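3. Task Setup and Data Collection

3.1 The Drink Sorting Task

The Perel course asks each student team to carry one two-armed manipulation task from definition to a trained policy within a single term. The team whose work is reported in this section selected drink sorting, in which an order of six cups is distributed between two serving trays. The task was chosen over the simpler block-stacking option offered in the course handout, on the grounds that cups of different materials and heights would require the grasp to vary within one episode.

At the start of each episode the trays are placed to the left and right, one within reach of each arm, and the cups are grouped between them as shown in Figure 1. The order consists of lidded paper cups with sleeves and clear plastic cups with domed lids. Positions within the group are not marked on the table, and small differences between episodes are intended.

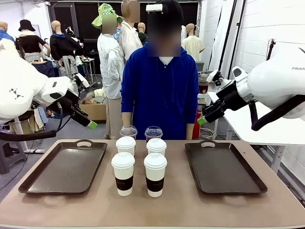

Figure 1. Starting layout, with six cups between two empty trays and both grippers open.

A team member stands at the far side of the table during recording. This position is fixed in the Privby protocol, which the course adopted in December for all tabletop projects.

3.2 Camera Views

Two kinds of view are stored for every episode. The fixed view covers both trays and the full group of cups. The close view looks out past the gripper fingers and supplies the detail needed for alignment before a grasp. Cups that overlap in one view are often separated in the other, although a paper cup standing behind a taller one may remain partly hidden in both.

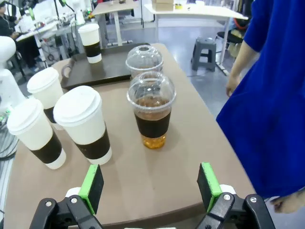

Figure 2. Close view over the gripper fingers, showing paper and clear cups and one tray.

The clear cups presented the greater difficulty in labeling. Their domed lids have weak outlines against the light tabletop, and the annotators were instructed to mark the full cup – lid included – even where the upper edge had to be estimated.

3.3 Episodes

A total of 119 episodes were recorded, of which 100 were retained for training. The remainder were set aside for incomplete logs or for a starting layout that did not follow the protocol. Each retained episode was divided into reach, grasp, lift and place segments using the Bevan labeling tool. The lift segment begins when the base of the cup is clear of the table, as with the white cup held in the left gripper in the view that follows, and ends when the arm begins to lower over a tray.

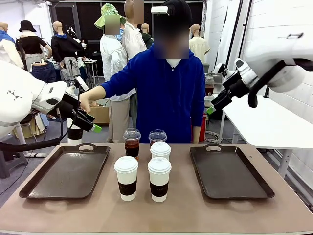

3.4 Policy Training

The policy was trained with the Alel package supplied to all teams in the course. Default settings were kept except for the image size, which was reduced to fit the memory of the teaching laboratory's computers. Training was repeated 3 times from different starting values, and the results in Section 4 are averages over these runs.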